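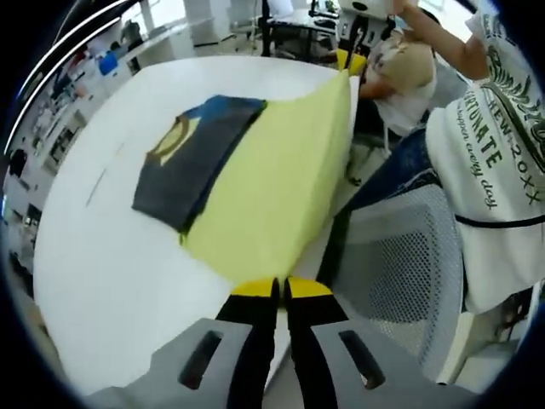

Why does a gripper report a good grasp when it is holding nothing useful?
Most grippers only measure how far the fingers have closed. A fold of fabric, a doubled cuff or a hard stop at the wrong position can all give the same reading as a correct pinch.

Unit 6: False grasp faults in garment folding

The case is taken from the Weltar folding trials in July. Of 264 recorded folds, 42 were logged as complete while one sleeve was still lying flat. The controller raised no alarm in any of them.

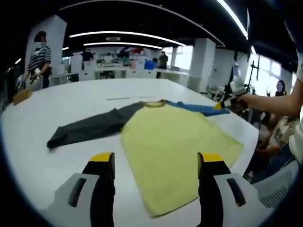
Fig. 6.1 Long-sleeved shirt laid flat, with a gripper at the end of the blue sleeve.

The fault had two parts. The finger width threshold had been set on a thicker fabric, and the slip check ran only once, 60 ms after closing. A sleeve lost after that point was never detected - the arm carried on to the fold position and released.

Raising the closing force hid the fault on thick cuffs and made it worse on thin ones, where the fingers met and pushed the cloth out.
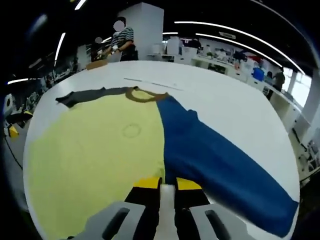 The Plivness controller was then changed to repeat the slip check through the whole lift. On a failed check the arm stops, holds position and waits for an operator reset. It must not reopen by itself - hands may be near the fingers at that moment.

Before the lab, read the Tisalard fault log and mark the first entry where width and force disagree.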